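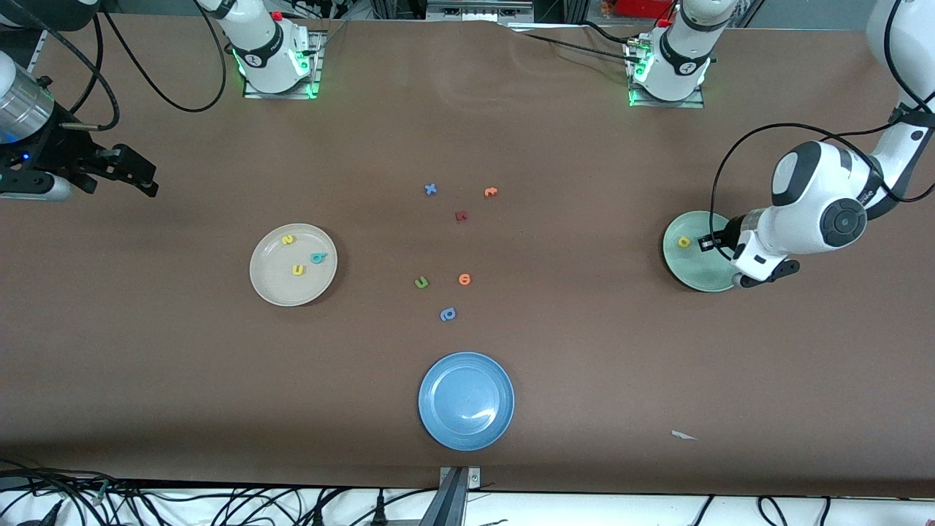
**Why does text set in all lowercase take up less width than the same text in capitals, even at the same point size?**

Point size measures the height of the body the letter sits on. It says very little about width. Capitals are drawn wider than lowercase in nearly every text face, and the lowercase set has more narrow letters in it (i, l, j, t, f, r).

---

**2/**
I spent part of May respacing the captions for a trail map, so the rest of this thread is working notes on letter width. The face is Foria, regular weight, 1000 units to the em. Everything below is in those units.

---

**3/**
Each letter has an advance width: the distance from where it starts to where the next one starts. It includes the blank space on both sides of the drawn shape. Designers call those blanks sidebearings.

---

**4/**
In Foria the capital W advances 970. The capital M advances 931. The lowercase r is 439, which is wide for an r. The designer gave it a heavy ear so it would hold up at small sizes on rough paper.

---

**5/**
Round letters get smaller sidebearings than straight ones. Two o's side by side need less blank between them than two l's. If you give every letter the same sidebearing, "pool" looks gappy in the middle and "hill" looks jammed.

---

**6/**
Kerning is a separate thing. It is a correction stored for one specific pair, such as AV or To. A face with good sidebearings needs fewer kerning pairs. If you are kerning n against o, go back and fix the sidebearings.

---

**7/**
Place names are where kerning tables fail. The map has a village called Wikodura and a ridge called Illomon. W followed by i is in most tables. In all caps, the LL in the second name opens a hole above the feet of both letters, and no pair value closes it completely.

---

**8/**
What I did for ILLOMON: opened the spacing on every other pair until the LL stopped standing out. Final tracking is plus 6 on the whole word, with the I and the first L moved apart by hand. It now prints evenly.

---

**9/**
Tracking is the same amount added between all letters. Caps usually want some. Lowercase usually wants none. Very small lowercase is the exception: captions under 7 point read better with a little added, and the map legend is set that way.

---

**10/**
Word spaces have to follow. Once you track a line out, the original word space starts to look like one more letter gap. I widen it by eye on a printed proof. Screen previews round positions to whole pixels at low zoom and will show you errors that are not in the file.

---

**11/**
For comparison I set the legend in Prado too. Its lowercase is taller relative to the caps, so it looks a full size larger at the same setting. It also runs longer. Two legend entries broke onto a second line and I went back to Foria.

---

**12/**
Proofing method, for those who asked: print at final size, turn the sheet upside down, look for dark clumps and light gaps. Upside down you stop reading the words. Mark the spots in pencil, turn it back, fix the worst one first and print again.

---

**13/**
Still open: the river labels, which are set on a curve. Letters on the outside of a bend spread at the top and pinch at the feet, so the straight-line values don't carry over. I'll post the numbers when the next proof is marked up.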